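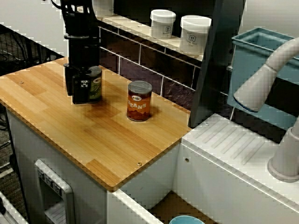 6 min read

I have been told off by a fifteen-year-old for breathing near the beans.

It was my first evening with the robotics club at Bullidholm, and I'd leaned in for a better look at a worktop that comes up to my hip. "You'll throw your shadow on it," said Deirdre Ó Ceallaigh, not unkindly, and went back to her laptop. I stood where I was put after that.

The club has 13 members, a kettle with a temper and one job for the term: get the arm to tidy a toy kitchen. They're building up to the Zindengate Cup in October, where school teams get a list of kitchen chores and 30 minutes to do as many as they can. Moving tins is the first chore on the list and everybody assumes it's the easy one. I certainly did! You pick up a tin, you put down a tin, you go home for your tea.

Well, no. A tin is round and it's slippery and it has a lid that shines, and if the fingers close a touch too high the whole thing tips. Deirdre's program is called Wunatard (it was a typing mistake, and it stuck) and it has to work out where the tin is, come down over it, close gently and let go again without knocking its neighbour. Letting go is the bit she dreads. "Everyone watches the grab," she told me. "I watch the fingers open."
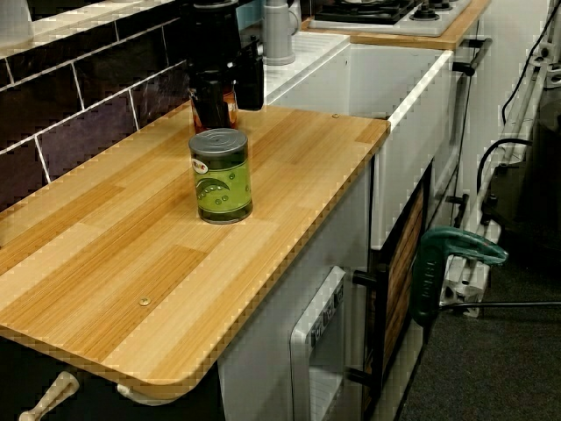
Peas, standing upright on the worktop.

Peadar Mulligan teaches physics by day and has run the club for six years. He spends most of the session with his hands in his pockets, and I don't think it comes naturally - twice I saw him start forward and stop himself. The rule is that pupils fix what pupils wrote. If he spots a mistake he's allowed to ask 2 questions about it and then he has to go and make the tea.

What I loved was the arguing. There's a long-running row over whether to go for the beans or the peas first, with proper factions, and it has got mixed up with which is nicer on toast. Somebody has drawn up a chart. The beans camp say the big lettering makes that tin easier to find, the peas camp say that's nonsense and the green stands out better against the wood, and they've been at it since before half-term.

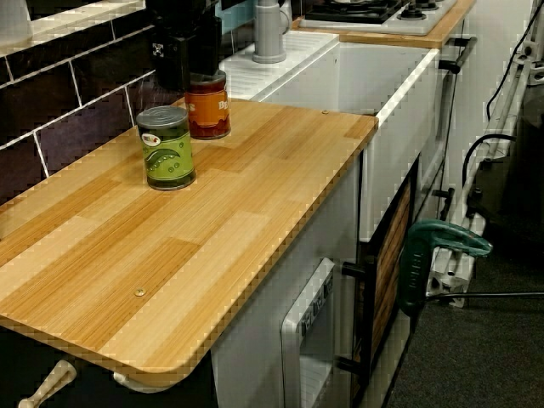
By the end of the evening I had joined the peas camp, partly on the merits and partly because they had the biscuits. Deirdre wouldn't be drawn. She'd moved on to Stanciu, which is the team's name for the second half of the program, the part that decides where a tin ought to go once you've got hold of it. It still has opinions of its own, she says, and she'd like it to have fewer by October.

Peadar let me press the key for the last run of the night. I held my breath, kept my shadow to myself and watched the fingers.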